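Print this page | E-mail this page

Student Project Report: Trial of the Uibo Simulation Kit
Submitted March 29, 2020

1. Purpose

The department asked our project group to assess the Uibo kit, a software package sold by Valance for teaching robot arm control. The kit is offered to colleges that wish to run practical classes without buying a physical arm for every bench. Our task was to install it, complete the supplied exercises, build one exercise of our own, and advise whether the department should renew the licence when the present one ends in October.

2. What is supplied

The package consists of the simulator, a set of ready-made rooms, an arm model with a gripper, and a printed manual of 208 pages. The licence costs 3830 for one teaching year and allows 14 users at a time. A support service, Natotow, is included in the price and answers questions by e-mail. Several rooms come fully furnished, and a further editor, named Pristside, lets students change the furniture and place their own objects.

3. Method

The group completed all nine of the supplied exercises in order. Each student worked alone at first and then compared notes with a partner. Installation was simple on the newer machines in the laboratory. On the older ones the graphics settings had to be lowered, and the manual gives little help with this - we were obliged to write to Natotow, who replied the next morning with a clear list of settings.

For our own exercise we chose the games room, which contains a pool table. Round objects are a fair test of a gripper, and the cues lying across the table make it harder to plan a path for the arm. The control program was written in the language recommended by the manual. Students set a target position and the simulator worked out the joint movements.

4. Findings

The arm model responded promptly to commands and the joint limits were well documented. The camera tools were found to be useful, as a view can be saved at any moment and set beside another. The views below come from our own exercise in the games room. 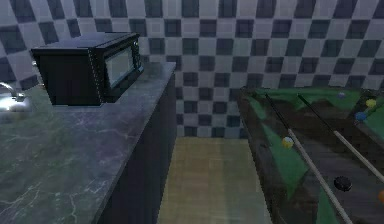
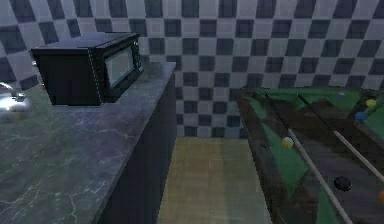

The counter side of the room, with the microwave and the pool table.
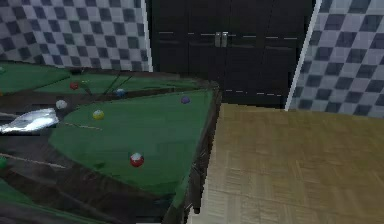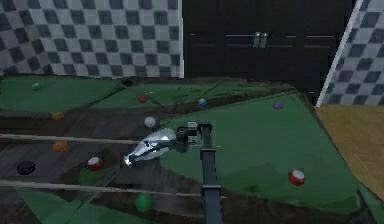
The weakest part of the kit is the drawing of surfaces. Green felt and dark wood run into one another in uneven patches, and students who relied on colour to find the edge of the playing area had to change their method. Horácio Baptista, who supervised the project, advised us to take positions from the object list instead, and this solved the difficulty. The picture quality is also rather soft, though this did not affect the control work.

5. Recommendation

We recommend that the licence be renewed for one further year, on condition that Valance is asked about the surface fault. New users should be given the settings list from Natotow on their first day. The group would also welcome a shorter manual - the chapters on gripper control could be printed separately for first-year classes.

Print this page | E-mail this page

Reader comments (3)

mfl_lab2: Could the settings list be put on the shared drive? Our older machines have the same trouble.

R. T.: A useful report. I should have liked more on Pristside, as we are thinking of using it for the second-year design module.

second_year_rep: Does the limit of 14 users apply to the whole college or to each room? The price looks high if it is the whole college.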